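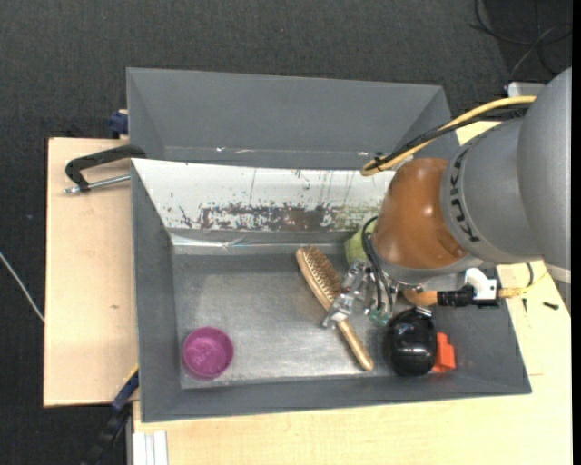

A KUKA arm over the hairbrush in the front bin, with the purple bowl off in its own corner.

I get asked at nearly every family dinner when I'm going to have a robot that picks up after my kids, and I never have a good answer. So in May I went to bother Marlene Lacerda, who runs the sorting work at Seixas and has more patience with my questions than I deserve.

Her group has been trying to get an arm to do a chore most of us do half asleep: reach into a bin of mixed-up stuff, take out one thing, put it in the bin next door. They call the project Prullik (I asked what it stands for and got a shrug). The things in the bin are the sort you'd find at the bottom of my hall closet, and I mean that as a compliment!

Hairbrushes are a favorite of hers. A brush has a fat end and a skinny end, it rolls a little when you nudge it, and the bristle side is a lousy place to grab. You and I go for the handle or the neck without a thought. The arm has to work out where that is every time, and then it has to pinch hard enough to hold on but not so hard that the brush squirts out sideways like a bar of soap.

Bowls are their own headache. Mine go in the dishwasher with one finger hooked over the rim, and Marlene says the rim is the right idea for a gripper too, as long as the bowl isn't jammed up against a wall. Shiny black things she'd happily throw in the river. The overhead lights bounce off them and the cameras get confused about where the edges are.

On her last full run before I visited, they made 112 tries and 81 of them ended with the item in the other bin. I thought that sounded great. Then I pictured my seven-year-old putting away toys with that score and, well, it's a lot better than what I get now, but I wouldn't let either of them near the good glasses.

Speed is the other thing. I emptied our toy basket at home with a timer going and was done before my coffee cooled. The arm takes its time, and at home you'd also need it to be smaller, cheaper and okay with a dog walking through.

So, chores yet? Not at my house. For a shop floor that has one bin, one kind of job and someone nearby to step in, Marlene thinks it's a lot closer, and she's starting a longer trial with Zalia, the parts people, in 3 of their packing stations. I've already asked if I can come back and watch. She said yes, if I bring a hairbrush they haven't tried.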